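Machines are not yet ready to take over household chores, according to Jianhua Kong, who leads the home tasks programme at Benico.

"Cloth remains the hard part," Kong said. "A cup keeps its shape." 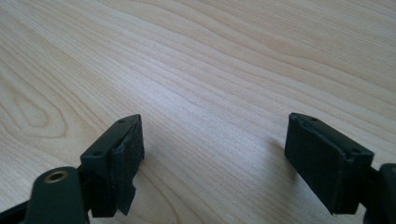
Open gripper fingers over a bare tabletop.

The programme has recorded 3000 attempts at 14 chores since July.

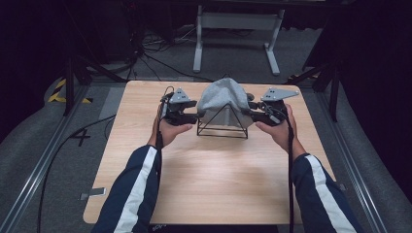
Grey cloth on a black wire frame, with a hand-held gripper on either side.

Kong expects shop-floor work to come first. "A shop can fix its shelves in place. A family will not." 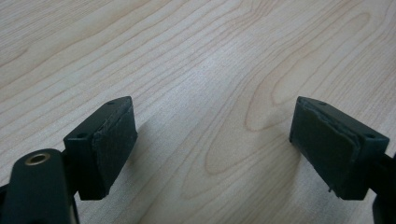
Benico will not set a date for home use. "We would want 80 clean folds in a row," Kong said.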